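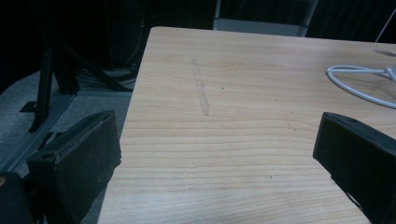 Drodier Hard Wax Oil, Clear Satin

Product code: DR-88
Size: 3 litre tin
Other sizes: see the Drodier range page

Drodier Clear Satin is a hard wax oil for indoor wood. It is suited to desks, tables, shelves and worktops that get daily use. It soaks into the surface and leaves a low sheen, so the grain can still be seen and felt. It can be used on new or sanded wood, but not over varnish or paint.

Preparation

Sand the wood in the direction of the grain and finish with 200 grit. Going finer than this closes up the surface and the oil will not soak in as well. Vacuum off the dust, then wipe down with a dry cloth.

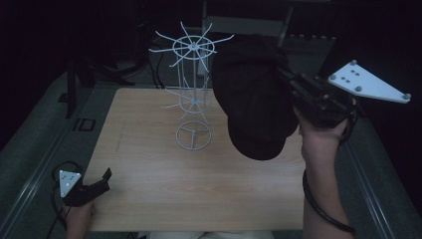
Pale woods need more care at this stage than dark ones. A clear oil brings out whatever is already in the surface, and old glue spots will show as light patches. Check the board under a side light before you open the tin. Faint marks like pencil lines, as on the board under the white wire rack, should be sanded or rubbed out first – they can't be reached once the oil has cured. Slight discoloration may be reduced by sanding but will not always go completely.

How to apply

Stir well. Do not shake. Brush or roll on a thin coat and wipe off the excess before it turns tacky. Leave overnight, then apply a second coat. Most desks need two coats. End grain may need three.

Work at room temperature with a window open. Allow 19 days for a full cure and keep hot cups off the surface until then.
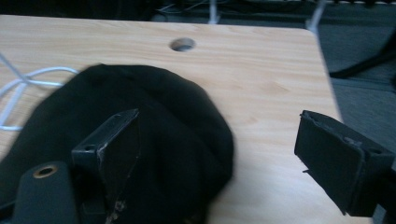 Wipe the edges of any cable holes with a little oil on a cotton bud, as bare wood there will pick up dirt. Lay used cloths out flat to dry outdoors before throwing them away – oily cloths left in a heap can catch fire.

Delivery

Sent from our Ferlow warehouse. We cannot ship this item by air. Unopened tins can be returned.

Often bought with

Tiongson flat brush
Grirnach sanding pads, mixed pack

Questions about this product? Contact Eyerusalem Chala on the trade desk.

Page last updated 14 March 2021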